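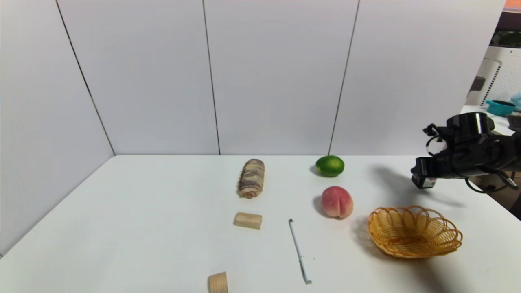
Product notes by Cuiping Xie, Gresby Equipment | February 2024

Lunitz Bench Enclosure, white
Item no. 1128

The Lunitz is a tabletop with a partition wall for sorting exercises, object handling, product sampling and small-item photography. The wall closes off the back and the left. The front stays open to the operator. Wall panels are flat and white, with thin dark seams where they join, and the left run is set at an angle to the back run.

White was chosen for contrast. A lime, a peach or a striped pastry roll separates from the surface without a mat or backdrop. Pale wood reads less strongly but remains distinct at normal bench lighting. With light coming from one side, objects will cast a shadow on the table. For softer shadows, fit a second lamp on the opposite side or use the Rahimi diffuser (sold separately).

Specifications
Panel thickness: 3 mm
Panel finish: matte white
Surface finish: matte white, wipe-clean
Rated load, evenly distributed: 120 lb
Assembly: two people, hex key supplied
Lamps: not included

Supplied with
Tabletop, back panels, left panels, corner joiner, hardware bag, instruction sheet.
Fruit, pastry, blocks, pen and basket are not supplied.

Working with loose items
The tabletop has no front lip. Round items should be set down well back from the open edge or kept in a shallow container. A woven basket with a low rim works well, as the contents can be reached from above. Pens and other slim items can roll on the smooth surface; a clip stops this.

Food may be placed directly on the surface for display. For tasting work, use a tray or liner. Wipe up citrus juice and fruit stains the same day with a damp cloth and mild dish soap. Do not use scouring pads or solvent. Ink should be removed with isopropyl alcohol on a soft cloth, tested first at a rear corner.

Replacement parts
Single back panel: 1128-B
Single left panel: 1128-L
Corner joiner: 1128-C
Hardware bag: 1128-H

Panels from the older Cenoso enclosure do not fit. The seam channel was changed in May and the two profiles will not lock together.

Price: $258, tabletop and wall. Parts orders and freight quotes: Junhao Yu, Gresby parts desk.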